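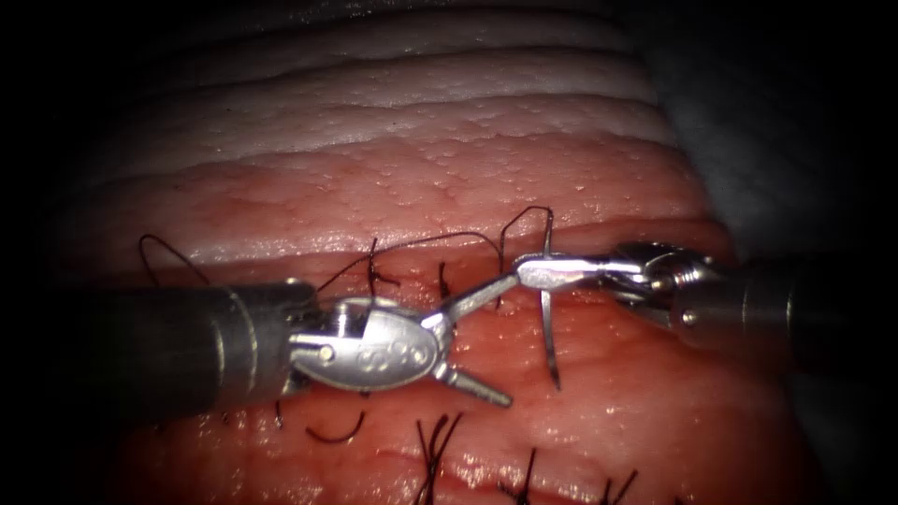
Prandura black practice suture, curved needle. Review, quick one, I have a session at 2 and want this posted first.

Short version: good thread, annoying packaging, would buy again. We went through the first box of 20 in a week so this isn't a first impression.

Color first. Black, properly black, easy to find against pink wet tissue. The undyed stuff we had before from Drukent vanished the second the surface got shiny. Eye strain way down. Zane Sepp switched the same day and won't give me back the last packets.

Handling. Some memory out of the packet, it stands up in loops instead of lying flat. I don't mind, easier to grab a loop that's up off the tissue. Saulius Org hates it, says it gets in his way on the second throw. Give it a gentle pull along its lenght before the first bite and it calms down a lot.
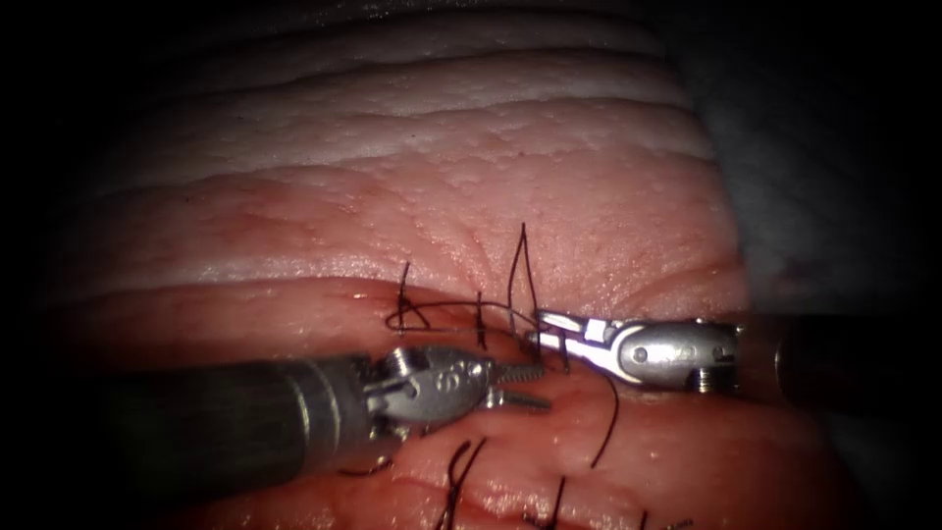 Grip is the best part. Thin strand, and serrated jaws still hold it without chewing it up, as long as you don't keep regrabbing the same spot. Do that four or five times and it goes fuzzy. Cut ends fray a bit too. Leave the tails a little long, trim once, done.

Knots hold. Square knots sit down neatly. Slip knots are OK, bows too if you're only parking a line to come back to. 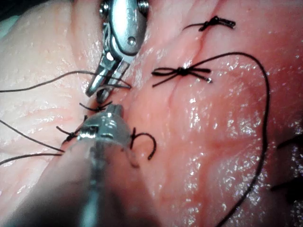 Needle: sharp, curve keeps its shape if you grab it sensibly. Priit Lepik bent one, grabbed it way too near the point.

Bad stuff. Foil packets tear sideways, wet gloves make it worse. Lot label is tiny. Hunari wanted 595 for the case and shipping was extra, wich they only show at checkout.

Four out of five. Reordering Friday.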